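Tromasen Club Manager
Section 12: Registering a player transfer

Use this section when a player joins your club from another club in the same league. For players coming from abroad, see the section on international clearance.
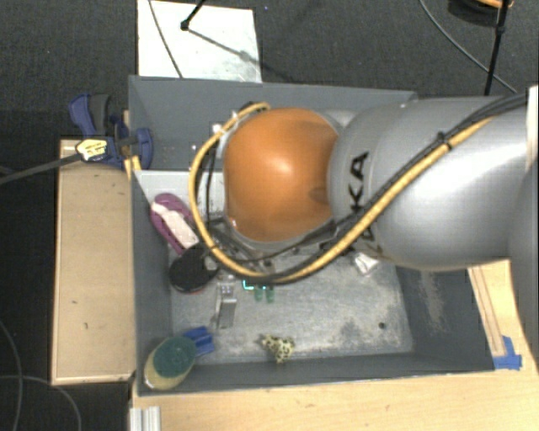 Before you start

You need a club administrator login. Team managers and coaches can view a transfer but cannot submit one.

Have the following ready:
The player's registration number
A signed transfer form (PDF or JPG)
The date the player's current contract or season registration ends
The fee, if there is one, and the payment dates

Check that your squad list has a free place. If the list is full, the Submit button stays gray until you release or loan out a player.

Starting the transfer

1. Log in and open Squad > Transfers.
2. Select New transfer in.
3. Type the player's registration number and press Enter. The name, date of birth and current club appear on the right. If the wrong player comes up, clear the field and type the number again. Do not edit the name by hand.
4. Choose Permanent or Loan. For a loan, enter the start and end dates. A loan must last at least 2 match weeks.
5. Enter the fee. Type 0 for a free transfer. Leaving the box blank saves the record as a draft.
6. Upload the signed form. Both clubs and the player must have signed it.
7. Select Submit.

The transfer now shows as Waiting for release. The selling club gets a message in its own Club Manager inbox and has to approve the release before the league office sees the request.

Note: Clubs in the Pinov regional divisions still approve releases by e-mail. Their transfers can stay at Waiting for release after the club has agreed. Forward the club's e-mail to your league office and quote the transfer reference.

Caution: Do not pick the player for a match until the status reads Registered. A player fielded at any other status is treated as ineligible, and the match report will be flagged automatically.

Transfers near the deadline

The summer window closes in September at the time set by your league. The system goes by the time you pressed Submit, as shown on the confirmation page. Drafts are not counted. Print or save the confirmation page and keep it with the signed form.

Error 636

This means the player already has an open transfer with another club. You cannot override it. Ask the player's current club to cancel the other request, wait for the record to refresh, and begin again from step 2.

Assigning a shirt number

1. Open Squad > Players and select the new player.
2. Select Edit next to Shirt number.
3. Pick from the list. Numbers already in use this season are not shown, including those of players who have left on loan.
4. Save.

If your club prints match-day sheets through Lurneo, the new number is sent across overnight. For a match on the same day, open Lurneo and select Sync squad before printing.

Clubs using the Mensah ticketing add-on do not need to change anything there. It does not read squad data.

To withdraw a transfer, see Section 12.2.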